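Sweater swap is back at Lindosmont, and I'm already sorting

Oct 9, 2024

Well, it's that time again! The Lindosmont sweater swap opens its doors in the Tsegaye hall at 7 tonight, and I've spent most of the week going through my knits and deciding what I can bear to part with (not much, so far). I lay each one out flat, check the cuffs and elbows, then fold it or put it back in the closet and pretend I never considered it.

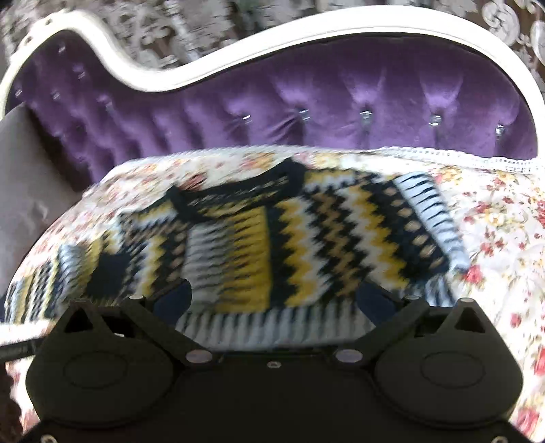

Last March we had 40 people through the door and I came home with more than I took, so this year I'm trying to be good. Two sweaters in, two sweaters out, that's the plan. Anything knitted is welcome, adult or kid sizes, as long as it's clean and has no big holes. A missing button is fine!

Patterned ones always go first. If you've got a Fair Isle-style knit with bands of navy and mustard like mine, bring it early, there will be takers. I still haven't decided on that one. The zigzags get me every time.
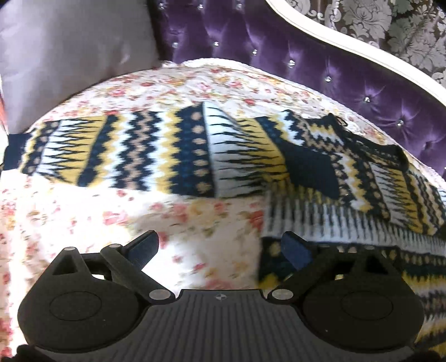
Where to go

The hall is behind the Asent bakery, and you come in by the side entrance. Parking on the street is free after 6. It costs $2 to get in, and the money goes to the winter coat fund, which stands at $3000 so far. Leftover sweaters will be boxed up for the spring swap.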